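Week 5 handout: Packing the day bag
Short course in Everyday Organising, Sumstead Adult Learning
Tutor: Dörte Wunderlich

Hello all, and thank you for being so good about the room change last week. I know the upstairs one is colder, but the tables are better and we need the tables. These are my notes from the session, tidied up a bit, with the things I forgot to say stuck in where they belong. If you missed it, read them with your own bag next to you, because they won't make much sense otherwise.

1. Where we'd got to

In week 4 we emptied everything out. Some of you found things you'd been missing since June (I'm looking at the back row and the library card). You should now have three piles at home: goes every day, goes sometimes, and why on earth was that in there. We are only dealing with the first pile this week. Leave the other two on the sideboard or wherever they've landed, they'll keep.

2. Flat things and round bags

I asked you to bring the bag you really use, and what I got was mostly rucksacks, two briefcases and a good number of small round bags. I love a round bag! I've had one for years. But it's the shape people struggle with most, since nearly everything we carry is flat with corners: purse, phone, notebook, charger, travel pass. Put a flat thing in a round bag and you lose the space on either side of it.

What I do is put the biggest flat item in first, standing up, against the side that will sit next to my body. Then the soft things go in front of it (gloves, tissues, a folded shopper) and they fill the curve quite happily. Small hard things go last so they end up near the zip. If you do it the other way round you'll be fishing about under your gloves for your keys in the rain, and I speak from experience.

Before you pack anything at all, lay the bag and the flat thing side by side on a clear table and look at the two of them together. You'll generally know in a second whether it's going to be a squeeze. A zip that runs over the top gives you a wide mouth, so things with corners go in more easily than you'd think. Dangly bits want moving out of the way of the zip first. Plush charms are the worst for getting nipped, and long straps or fringes come a close second.

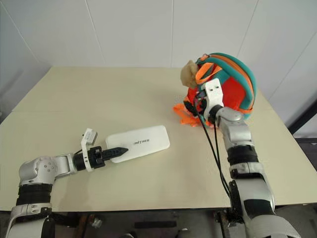 Should the charger go in the bag every day, or only when I'm travelling?
Every day, if you've needed one more than once in the past fortnight. Otherwise it belongs in the "goes sometimes" pile, kept somewhere near the front door with its lead wrapped round it.

3. Weighing

We did this with the luggage scale from my kitchen drawer, and there was a lot of shrieking. The lightest packed bag in the room came to 729 grams and belonged to someone who carries, as far as I could see, a purse and a banana. I'm not holding that up as the target. Mine was well over double.

If yours feels heavy, check for coins first. We tipped out one purse and there were 19 two-pence pieces in the bottom. Then look at water bottles. A full one is heavy and you can very often fill it when you get there. Then books, and I'm sorry, I know.

4. The pouch question

We ran out of time on this so I'll put my view down and you can argue with me on the night. I think one pouch is plenty for a day bag. It holds the things you'd be upset to be without: plasters, tablets, spare hair tie, pen. Once you have several pouches you have a bag full of bags, and you'll open each of them in turn looking for the same pen. Clear ones are handy, though they do go cloudy after a while. The old biscuit tin trick from week 2 doesn't work here, it's too rigid and it rattles.

5. For next week

Please pack your day bag every evening, and unpack it completely when you get in. It should take less than five minutes. I'd like you to jot down anything you took out that hadn't been touched all day. A scrap of paper is fine, I don't need a spreadsheet (although Monday's group did produce one and it was lovely).

Bring the list and the bag. We'll be moving on to coat pockets, and then the hall shelf if there's time. The photocopying is 80p for the whole set, in the jar by the door please, and could whoever borrowed my luggage scale pop it back in the box with the labels.

Dörte
28 October 2019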